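How to put your first track online when you have no budget

Glykeria Lazaridis
Student music desk, updated February

Got asked this a lot after the winter showcase so writing it all down in one go. This is for people who make beats or rap in their bedroom and have a finished song sitting on a laptop. Not for bands with a label. Skip what you know already.
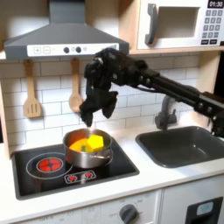
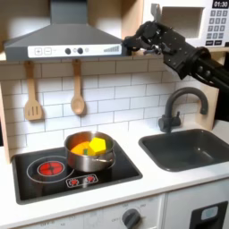 1. Finish the song first

Sounds dumb. Do it anyway. Bounce it, leave it overnight, listen on the bus with cheap earbuds. Then in a car if you can get one. If the vocal disappears in the car it's too quiet. Fix that and stop. My first one had 44 versions in the folder and I uploaded number 2 in the end.

2. Export two files

WAV for the archive and for anyone who wants to remix. MP3 for sending to friends. Leave a little headroom on the master, don't slam the limiter till it's a brick. Name the file properly, artist then title. "final final NEW" is not a name.

3. Sort out who made what

Before upload, not after. If Marina did the hook and you did the beat, write down the split and both of you keep a copy. A text message with both names and the percentages is better than nothing. Marina Sotiropoulos and I did ours 70/30 on Gornemby and it took one lunch.

Samples: if you didn't make it and didn't clear it, take it out. Same with beats you found online. "Free" usually means free for non profit use, read the page you got it from. Leased beats come with terms too, check how many plays you're allowed.

4. Cover art

Square. Big. Readable when it's the size of a thumbnail. Your own photo or a friends drawing, with permission. No logos, no pictures grabbed from search results.

5. Upload

Set it to private first. Play the whole thing through from the private link, all of it, on your phone. Cut off endings happen. Fill in:

Title
Artist name, spelled the same way every time
Genre (pick one)
Credits, everybody
Explicit tag if it needs it

Then choose a time. I go for 4 in the afternoon, when people are out of class. Evening works too.

6. Tell people

One post with a short clip. The best 15 seconds, which is probaly not the intro. Send the link to people one by one with an acutal sentence in the message. Nektarios Kokkinos, who raps as Vororeck, got his first 349 plays that way, no ads. Don't buy plays. They get wiped and the account can go with them.

7. Answer comments

All of them for the first week. If somebody says the snare is too loud, maybe the snare is too loud. Follow back people who make stuff you like, ask if they want to work on something.

8. Next one

Start it before the first one is out. Otherwise you sit there refreshing the play count.

Questions go in the box under the article or find me in the practice rooms. Mixing guide by Loukia Kyriakidis is coming, she's still doing the part on vocals.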